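The Great Condiment Drawer Reckoning

By Yayra Odoi
6 min read

I have moved house enough times to know that the last thing you pack is always the fridge door.

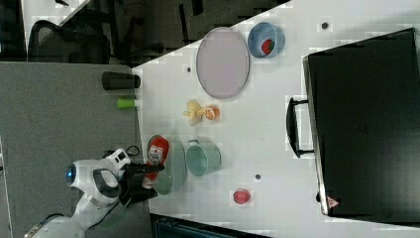
Everything else has a box by then. The books went a week ago, the good plates are wrapped in your winter sweaters, and there you are at eleven at night with a flashlight in your teeth (the lamps are packed) looking at three mustards. Three! I live alone. I don't even eat that much mustard.

This last time I was moving from a third-floor walk-up in Skasine to a little place over the river in Boros, and my sister had come to help, meaning she sat on the counter and read labels to me. One jar of plum chutney had been with me through two apartments and a boyfriend. She wanted to know if I'd ever opened it. I had, once, for a cheese plate, in a November I can barely remember.

So I started asking people about theirs. I do this when something is bugging me, I just ask everybody until they get tired of me. My neighbor across the hall keeps the soy sauce packets from every takeout order in a cookie tin, and she's never used a single one, she has a big bottle of the real stuff by the stove. My uncle has a hot sauce a coworker brought him from vacation that he is frankly scared of. He moves it when he wipes the shelf and then he puts it back.

And everybody, I mean everybody, has a ketchup opinion. Fridge or cupboard? I grew up cupboard. My mother thought cold ketchup on a hot egg was an insult to the egg, and I still can't do it. Then I roomed with a fridge person in college and we went back and forth for a whole year, each of us quietly moving the bottle when the other one was in class. I'd come home and it would be cold again. We're still friends! She came to my housewarming in Boros and the first thing she did was open the cupboard, take out the ketchup and look at me.

What got me, the more I asked, was how few of these bottles were bought to be eaten. They were bought for one recipe. Somebody reads about a noodle dish that wants a spoonful of black bean paste, so off they go to the store and come home with enough black bean paste for a ferry. I counted up my own receipts for the last year out of pure spite and I had spent $603 on things in jars. That's a weekend away. That's a very nice weekend away, with breakfast.

I went to see the shop where a lot of that money went. Okum is a narrow grocery two streets from my old place, and its back wall is sauces, floor to ceiling, with one of those rolling ladders I've wanted to ride since I was a kid. The owner told me they carry 510 kinds. I asked how many she has at home and she laughed and said four, and one of them was salt, which I'm not sure counts. She buys small, she finishes it, she buys the next one. I came out of there with a fig mustard, so you can see how much I learned.

I have tried, though. Since the move I've had a shelf I call the departure lounge, and anything that's less than a third full has to live there and get used up before I open its cousin. Some of the dinners have been strange. Chutney is good in a grilled cheese, and very good in meatloaf, and please don't put it on popcorn. The end of a jam jar makes a fine salad dressing if you pour the oil and vinegar right in, screw the lid on and shake it like you're mad at it. Pickle juice goes in the potato salad. The horseradish I gave to my uncle, who put it next to the hot sauce.

Friends have started bringing me their own leftovers, and last month six of us had a supper where every dish had to finish off a bottle. We ate at my kitchen table until past midnight with the windows open, and somebody did a thing with peanut sauce and cabbage that I've made twice since.

The plum chutney is gone, by the way. I washed the jar and it's holding pens. The fig mustard is about half full and I've got my eye on it.

1194 shares | 6 comments

Contact us | © 2023 Unis Magazine | Back to top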